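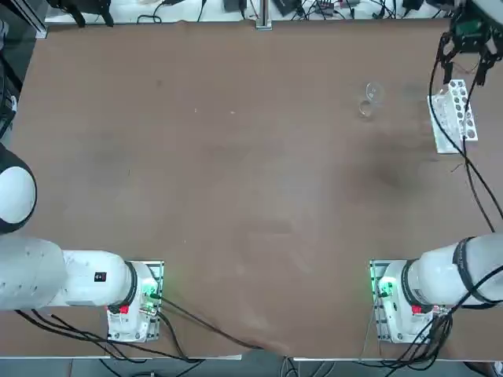 Big table, brown top, both arms.

Sep 21, 2022

Resettlement intake records, batch from the Uretti reception center. Got the export from Fadime before lunch. Over 1,000 rows, which is more than she promised and messier than she promised.

First problem is names again. Same family shows up under different spellings depending on who was at the desk. Father's file has one transliteration, kids have another, so the matcher in Tindero treats them as separate arrivals and splits the household. Found one case where the mother was listed as traveling alone and her own children were flagged unaccompanied. Fixed in our copy only. Wrote to Fadime so the center can check the original, we don't touch theirs.

Ran the matcher with the old settings first so there's something to compare. Then loosened the name distance, kept birth year strict. Much better households, but now it merges people who just happen to share a common surname and a dorm. Rangi says use the bus manifest as a tie breaker. Manifest is scanned paper, half of it sideways. Ozan has started typing it in.

Birth dates: far too many on the first of January. Known thing, that's what the desk puts in when the person has no papers or doesn't know the day. Problem is the age script reads it as a real date and moves teenagers over the line into adult. Changed it to keep only the year and mark the age as uncertain. Do NOT let the summary table call anybody an adult off one of those. Zaid wants a separate column for it, fine, added, called age_unc. Somebody come up with a better name.

Pulled a sample of 600 to hand check, split between me and Muammer. We each read the case note and decide: asylum claim filed, claim intended but not filed, transfer to relative, left the center, can't tell. Stopped at the first 20 to compare and we disagreed on 2. Both were the same kind of note — "wants to join brother in Palacios, asked about forms." I had it as transfer, Muammer had it as claim intended. Could be both. Rule for now: if the note mentions forms with no form name, code as can't tell. I don't love it. It will make the can't tell pile look huge and whoever reads the report will think the center keeps bad notes, when really it's our boxes that don't fit.

Talked it through with Rangi on the phone. Suggests allowing a second code per person. Means redoing the coding sheet and the first lot we already did. Probabaly worth it. Ask Zaid before I change anything, he has to rebuild the charts.

Omska batch still not here. Their office says the person who signs data releases is out and the deputy can't sign. Without Omska we only have one side of the route and can't say anything about wait times between the two centers. Zaid's draft has a paragraph on wait times already, told him to take it out untill we have the files.

Privacy: case numbers in the export are the real ones. Shouldn't be. Replaced with our own ids, key file is on the locked drive, deleted the copy from the shared folder. Ozan had a printout, shredded. Need to tell Fadime so that the next export comes stripped.

To do
— second code, yes or no (Zaid)
— finish manifest, Ozan, then rerun matcher w/ tie breaker
— rest of my half of the hand check
— chase Omska again, try the front desk number this time
— write down the January rule in the codebook, it's only in my head and in here
— interpreter field, blank for whole stretches of rows. Was nobody there or did nobody fill it in? Ask Fadime

Matcher log saved next to the batch, the one ending in _loose is the one to use. Ignore the other, it crashed partway and I haven't looked at why.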